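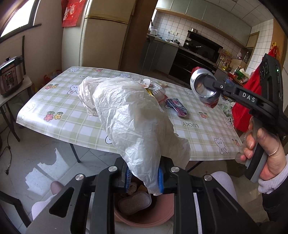

Packing Room Assistant, Part Time

Prurkden Household Goods, Zinodcombe site
Reference: PR-8

Prurkden is seeking a part-time assistant for its mail-order packing room. The post covers the preparation of small household orders for dispatch and the processing of returned goods.

Duties
Picking items against printed order sheets
Bagging, boxing and labeling
Checking returns for damage and logging them in Plorkine, the stock system
Restocking bags, tape and filler at each packing table

Requirements
Ability to stand for a full shift and lift standard cartons
Accurate reading of item codes
Basic keyboard skills
Prior warehouse work is useful but not required. Training in Plorkine is given during the first two weeks.

Terms
The post is fixed term and ends in November — extension depends on order volume. Shifts are eight hours and include a paid break. Parking is available behind the MacPherson building.

To apply, send a resume and the names of two references to Jong-dae Pyo, Packing Room Supervisor, quoting the reference above. Applications close on 4 August 2024.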